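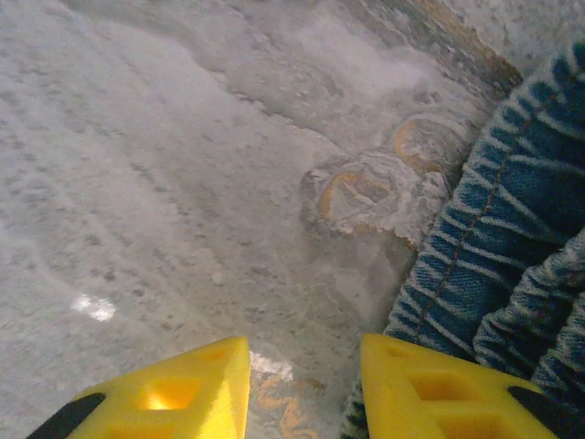 OLTHOLM -- Flaletti, the alterations and mending company, will open a denim repair and resale service called Trikby in October. The service will take in worn jeans, jackets, skirts and work aprons, repair what can be repaired, and either return the item to its owner or sell it on at a fixed price. Customers will hand in their clothes at 62 drop-off points in Oltholm and the surrounding towns, most of them in dry cleaners, hardware stores and libraries. Each drop-off point will have a bin in a bright lemon yellow with a slightly matte finish, the same kind of yellow as the plastic at the top of this page, and a lid that closes by itself. The color was picked from a group of five after shoppers had trouble finding the navy bins used in last winter's trial.

Flaletti has mended clothes in Oltholm for many years, mainly zippers, hems and coat linings. Denim used to be a small part of that work. It has grown to the point where the main workshop on Canal Street can no longer handle it alongside everything else, and customers have been waiting too long in spring and early summer. Trikby moves all denim work to a separate workshop behind the old bus depot, with its own cutting tables, its own machines and its own front counter.

How the service works

Customers can choose between repair and resale. For a repair, the customer fills in a paper tag at the bin or asks for one at the counter, ties it through a belt loop or buttonhole, and drops the item in. The workshop sends a price by text message before any sewing begins. If the customer says no, the item comes back to the same drop-off point at no charge.

For resale, the customer ties on a plain tag with no name or number. Trikby then owns the item and decides what to do with it. Items in good shape are washed, mended and sold at the front counter. Items that are too worn to sell are cut down for patches, pocket bags and belt loops, which are used in later repairs.

Clothes should be washed before they are dropped off. Pockets should be empty. Items with oil, paint or mold on them cannot be accepted, and neither can children's clothes with elastic waists, at least in the first season.

Repairs offered from opening day include:

Inner thigh and knee patches, sewn from the inside
Replacement of zippers, rivets and waist buttons
Chain-stitched hems
Pocket bags, full or half
Belt loops, single or in sets
Collar and cuff turning on jackets

Darning by hand will be added in the new year. It takes longer to price, and Trikby wants to run the machine work for a full season first.

Thread and materials

Thread for the service comes from Aerts, which has supplied Flaletti's coat workshop since it opened. Aerts has dyed a set of blues and grays for the new workshop so that repairs on faded denim can be matched more closely. Until now, most repairs were sewn in one of two standard blues, and on older jeans the stitching could stand out badly. Customers who like a visible repair can still ask for one. Rust, cream and dark green will be kept in stock.

Patches will come from the resale stream wherever the weight of the cloth allows it. A patch that is heavier than the cloth around it tends to pull at the edges after a few months of wear, so the workshop sorts its scrap cloth by weight first and by color second.

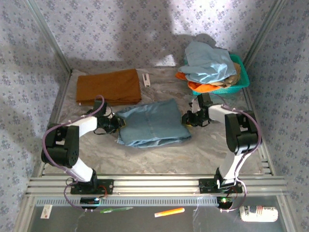 One customer from the winter trial wrote in to ask whether jeans that had already been patched at home would be turned away, adding that hers had been "sewn up three times over in whatever thread was in the drawer." They will not be turned away. The workshop will take out old stitching where it is causing strain and leave it alone where it is holding. There is no extra charge for removing an old patch, except on items where the patch has been glued or ironed on. Glue residue has to be worked out of the cloth before a needle will run through it cleanly, and that time is billed.

Results of the trial

The winter trial took in 4,000 items over three months. More jeans came in than all other types of clothing together. The most common damage by far was wear at the inner thigh, followed by broken zippers and torn back pockets. Jackets arrived in much smaller numbers than planned for, and the new workshop has fewer jacket forms as a result.

The trial also led to some changes in the way the service is run. Paper tags replaced stickers, which came off in the bins. Text messages replaced phone calls, which often went unanswered during working hours. Finished repairs will now be held for 60 days before they pass into resale -- during the trial the limit was shorter, and people who had been traveling came back too late to collect their clothes.

Prices and opening hours

A price list will be posted at every drop-off point in September. Simple repairs such as a button or a single belt loop will have one set price. Patches are priced by size, and zippers by length. Customers pay at the counter or at the drop-off point when they collect.

The Trikby counter will open at 8 a.m. and close at 6 p.m., with later closing once a week during the first month. Bins inside stores and libraries can be used whenever the building is open. Customers with denim repairs already under way at Canal Street do not need to do anything. Those items will be finished there and can be picked up there as usual.

Stores and other businesses in the Oltholm area that would like to host a bin can ask for a form at any Flaletti counter. A bin needs a dry spot indoors, near the door if possible, and is emptied twice a week by a Flaletti van. Hosts pay nothing and are not expected to handle the clothes, apart from handing back finished repairs against the stub of the tag.

Press inquiries: Flaletti main office, Canal Street, Oltholm.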